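Natomura Hand-Held Gripper Kit
Section 4: Recording a two-handed cloth task

Read Section 3 (Charging and pairing) before you start. The steps below use the wiping task from the Monmont task list, but they apply to any task in which one gripper holds a cloth and the other stays free.

4.1 Before you start

1. Put the head unit on and tighten the strap until it no longer slides when you look down.

2. Pick up one gripper in each hand. Check that the marker cubes are clean and firmly seated. Do not cover them with tape, sleeves or labels.

3. Stand facing the work item and look down at it. Both grippers and both cubes should show in the head view, with the item beyond them. If one gripper drops out of view, bring your elbows in.

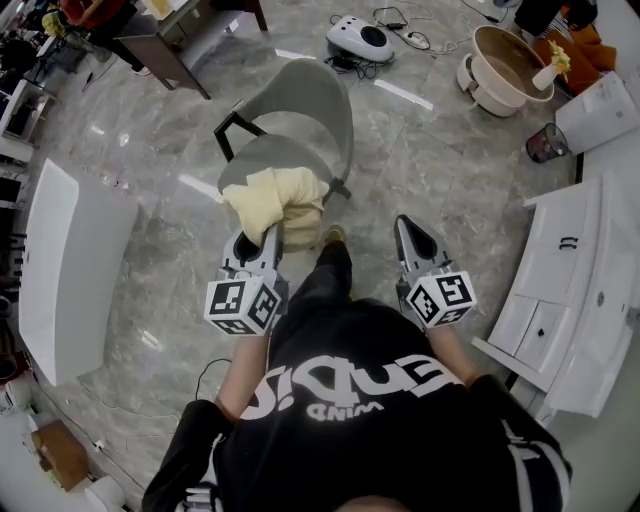 4.2 Checking the gripper view

4. Open the Flilletti app on the paired tablet and select Live View, then Left or Right.

5. The gripper's own housing fills the lower part of the picture. This is normal. The other gripper may show at one side of it, as may your arm or shirt.

6. Look for smears or a dark patch over the room behind. Clean the lens with a dry lens cloth only.

Caution: Do not use spray cleaner on the gripper. Liquid can get in through the vent grille. 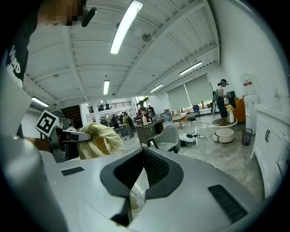

4.3 Recording

7. Close one gripper on the cloth. Take hold of the middle — a cloth held by a corner tends to swing and hide the marker cube.

8. Leave the other gripper open and a little away from the work item.

9. Press Record in the app, lean in over the item and lower the cloth. Keep your head pointed at the cloth throughout.
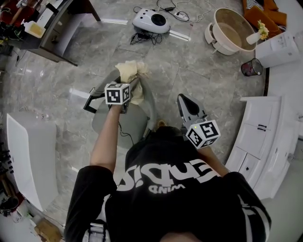
10. Wipe in slow strokes. Lift the cloth clear, then press Stop. Wait for the app to show Saved before you put either gripper down.

Note: The head unit stores 1,115 clips. When it is full, the app shows message 3,742 and Record is greyed out. Copy the clips to the Insaurralde dock (Section 6) and try again.

Caution: Keep floor cables out of your path. You will be looking down at your hands for most of the task and may not see a cable behind you.

4.4 Reviewing a clip

Play back the gripper view first. The cloth should be in sight at the opening in the housing. Other people in the background do not affect tracking, but turn on Face Blur before sharing a clip.

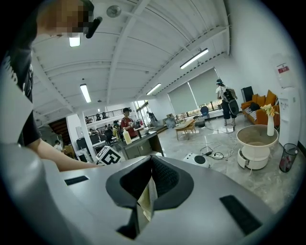

Fig. 4-4. Gripper view with folded cloth at the opening, operator's face blurred.

If the cloth is out of sight for more than 2 seconds, delete the clip and repeat from step 7.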